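Tamsin Haverford – Kitchen Bits Gallery

4 min read

Search this site Search Type and hit enter

December 2024

Quick gallery this time, no long write-up. Mostly the spinning utensil rack and what hangs on it, plus the stuff that ends up on the floor mat next to it. The mat is the pale one with ferns and the little round flowers. Brick print on the walls, gray mostly. Captions are short, I'm typing these between other things.

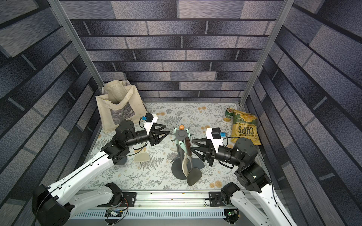

Tote in the back left corner, chips and a green can over on the right. Kettle cooked.
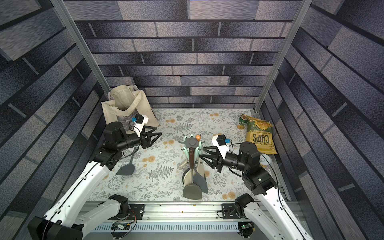 Rack with mint green hooks, gray spatula off to the left on the mat.

Ok so, the rack. I looked at three before settling. The Putow one had hooks too close together, anything with a wide head bangs into the next thing. The Tudico was nice but tall, wouldn't go under my shelf at home. What I wanted was a heavy base and a hub that turns without the whole thing walking across the counter. Got that. Very happy.

Things I've learned about loading it:

Wide turners opposite each other. Put two side by side and they clack every time you spin it. Drives me nuts.

Long handles first, short ones after. Otherwise you're fishing around behind them.

Leave a hook free – always. You'll want somewhere to put the one you just washed.

Wooden handles, dry them before they go up. Mine went dull the first winter and I had to oil them. Food grade mineral oil, thin coat, leave overnight, wipe. Twice a year is plenty, I do May and then again round the holidays.

Slotted ones get gunk in the slots. Old toothbrush. Done.

A few people asked about the mat under everything. Wipes clean, that's the main thing. Turmeric did stain the one I had before so be quick with curry. Roll it with the print side out when you put it away, it lies flat agian much faster. Folding is a bad idea, the crease never really goes.

And the wall print – several emails on this. Stagger your bricks properly at the corners or it looks off. I started from the back and worked forward both sides. Took me an afternoon and one argument. The Histell paper I tried first was too shiny, every lamp showed up in it. Sent it back.

Totes: I keep one on the go for groceries and one for things that need to leave the house. They slump, I don't care. Cold wash, hang up by the bottom hem, handles dry straighter that way.

The gallery passed 2,155 visits since the last batch, thank you! Lots of you came over from the Esposito pan post, hello. I still owe you the lid follow up, its half written.

Next batch is drawers. Bring strong coffee, mine are bad.

– Tamsin

This site uses cookies to remember your settings. Accept Manage preferences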